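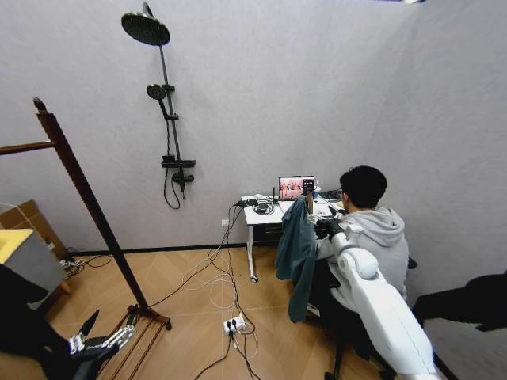
By Nerea Palacios | 2020-09-24 | Supplements

I've been through a lot of magnesium powders, and Zurkow Night is the first one I've finished and reordered! The tart cherry flavor is mild, a little sour, and it mixes into cold water with just a spoon — no gritty layer at the bottom of the glass.

You get 20 servings in the small tub, and I take mine an hour before bed.

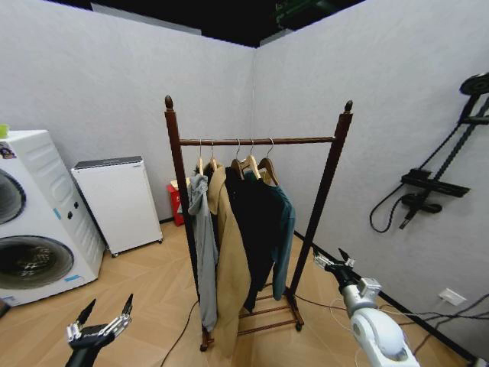

Coats and hangers on the wooden rack

My legs feel less tight the morning after a long run, though I also started stretching more in September, so take that as you will. The lid is stiff and the scoop always sinks into the powder (bring a fork). I'd still buy it again, and the big tub is next on my list.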